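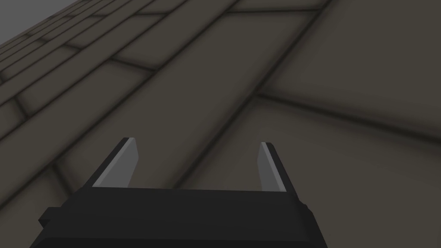 Two fingers, plenty of space between them. (Computer render)

So the new Uniyal record finally landed in February and I've played it pretty much every day since, which my neighbors can confirm. It's called Nistascombe, it runs 30 minutes, and there are only 7 songs on it. I grumbled about that at first! Then I got to side two and stopped grumbling.

The drums are way louder than on Skimach, and the singing is lower in the mix, so I still can't make out half the words (no lyric sheet, boo). The fourth track is my favorite. It starts with this wobbly organ, goes nowhere for a while, and then the bass comes in and I have to turn it up every single time. The closer drags a little, and I'd have swapped it for the B-side they were selling on tour.

I caught them in Erkthorpe right after it came out, in a room that holds maybe 100 people if everyone likes each other. They played the whole thing in order plus two old ones. I bought the shirt in the wrong size and I'm wearing it anyway.

Vinyl is still at the pressing plant, so I'm stuck with the download for now. Mine's on order, the green one.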